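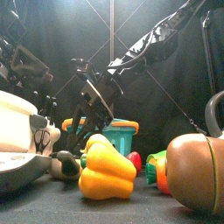 Zinhle Jacobs wrote to ask if she could still borrow after moving out of Inville, and whether her daughter's card had to be handed back. The answer to the first part is yes, and to the second part no. We have put that question and the others we get most often on this page.

Home Borrow Donate Hours FAQ Contact

Zelilham Toy Library: Frequently Asked Questions

Who can join?

Anyone with a child in their care. That includes grandparents, foster parents, home daycare providers and babysitters. You do not have to live in Inville. Bring a photo ID and something with your current address on it, such as a utility bill or a lease.

How many toys can I take home?

Up to four items at a time on a family card. A boxed set counts as one item, however many pieces are inside. Puzzles and board games count the same as everything else. Daycare cards have a higher limit, which is set when you sign up.

How long can I keep them?

The loan period is two weeks. You can renew online, by phone or at the desk, unless another family has put the toy on hold. If you want to renew and the website won't let you, there is a hold on it.

Can I reserve a toy?

Yes. Log in with your card number, find the toy in the catalog and press Hold. We will email you when it is ready and keep it behind the desk for two open days. After that it goes to the next family on the list. Ride-on toys and the train table have long waits before the winter holidays, so place those holds early.

What if we lose a piece?

Tell us when you bring the toy back. Each set has a contents card in the lid, and we check it at the desk. For small parts such as play food, pegs or train track, there is a flat charge of two dollars a piece. If the piece turns up later, bring it in and we will take the charge off your account. We do not charge for stickers that have peeled or boxes that have split at the corners.

Please do not replace a lost piece with one from another set. We know it is meant kindly, but it makes the contents cards wrong for the next family.

Do I need to clean toys before returning them?

Wipe hard plastic with a damp cloth and let it dry before it goes back in the bag. Leave soft toys and dress-up clothes alone. We wash those here with an unscented detergent. Do not put wooden toys in the dishwasher or soak them in the sink.

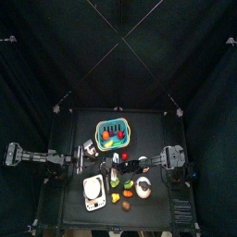 Do you accept donations?

Yes, during open hours only. Do not leave bags at the door. We can take complete puzzles, building sets, play kitchen items and outdoor toys in good condition. We cannot take stuffed animals, car seats, cribs, helmets or anything that has been recalled. Toys with button batteries need a battery cover that closes with a screw.

Are the toys sorted by age?

They are shelved by type, and the age range is on the tag. The range on the tag is the maker's. Anything with small parts has a red dot and is kept on the upper shelves. If you are borrowing for a child who still puts things in their mouth, skip the red dots even if the child is older than the tag says.

Can my child play there while I choose?

Yes, on the rug by the front windows. An adult has to stay in the building. Food and drinks stay in the entry.

I have a question that isn't here.

Email the desk or ask for Ebere Adeyemi when you come in. Questions about daycare cards go to Musyoka Khaemba.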